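Speaker notes: Sheer curtains in small rooms, hanging and hem length
Conetgate housing maintenance day, Oct 7, 2022
Slot: after the Rawat session on window film

Slide 1. Title
Start without the introduction. The audience has the handout.

Slide 2. Scope
Sheers only. Blackout lining is covered in November.
Two subjects: fullness and the bottom hem. Most of the complaints in the Drutamgate log concern the hem.

Slide 3. Fullness
Define fullness: flat fabric width divided by track width. An embroidered sheer needs less than a plain one, as the stitching already blocks some light. Too much fabric and the pattern closes up inside the folds.
Show the sample card. Pass it to the left side of the room first.

Slide 4. Measuring the drop
Measure at both ends and in the middle. Floors in older units are not level. On tile, measure to the tile face and ignore the grout line. Write all three figures on the order form. The Inach form has one box; use the margin.
A track of 3000 mm needs a center bracket. Mention that the bracket can change the drop by 5 mm.

Slide 5. Three hem positions
Clear of the floor: easiest to clean under, shows every error in leveling.
Touching: looks best on the day, moves with humidity.
Gathered on the floor: hides an uneven floor, picks up dust, gets caught under whatever is kept nearby.

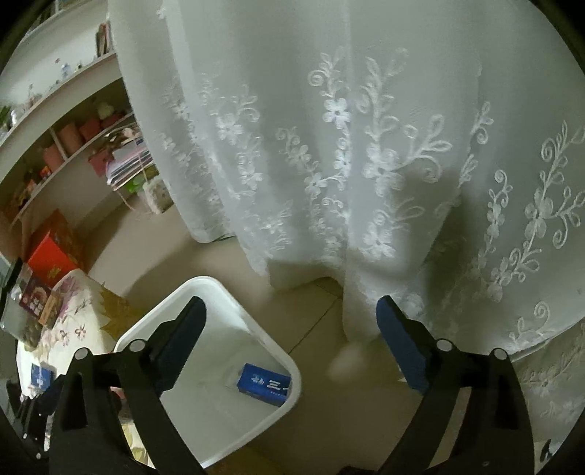 Slide 6. Objects at the window
Small bins end up at the window wall in small rooms. Recommend a gap of 80 mm between any bin and the fabric. A bin without a lid is the usual cause of marks along the hem. Empty it before taking the curtain down for washing.
Embroidered hems snag on rough rims. Check the corners of the hem first.

Slide 7. Washing
Net bag, cold, low spin. Rehang damp. Remeasure the drop after the first wash and before any shortening.
Question likely here on starch. Answer: no.

Slide 8. Cost
Reheming came to 449 per block last year, labor only. Skip this slide if running late.

Leave slide 4 on screen for questions.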